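Meditz picnic plates and mugs: fine, if you don't expect much

I was ready to dislike this set. Plastic tableware in sweet-shop colors usually ends up at the back of a cabinet, and Meditz charges more than I'd pay for it. I've been using the lavender plate and the teal mug since June, mostly for lunch.
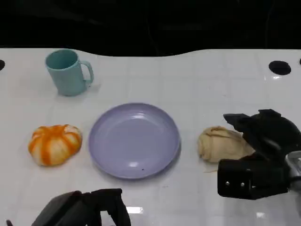 Page last changed: June, 2:40 p.m.

The mug is the better buy. Its matte finish doesn't look cheap, and the handle has room for my fingers. The plate has a raised rim, so peas stay put, but the recessed center is shallow and anything with sauce creeps outward. It also shows every highlight and every speck — mine looks unwashed when it isn't.

Meditz says the set survives 100 dishwasher cycles. I'll believe that when I get there. The Rundcombe plates I had before made similar promises and went cloudy.

Buy the mug alone if the shop will split the set. Mine wouldn't. 2 stars for the plate, a grudging 4 for the mug.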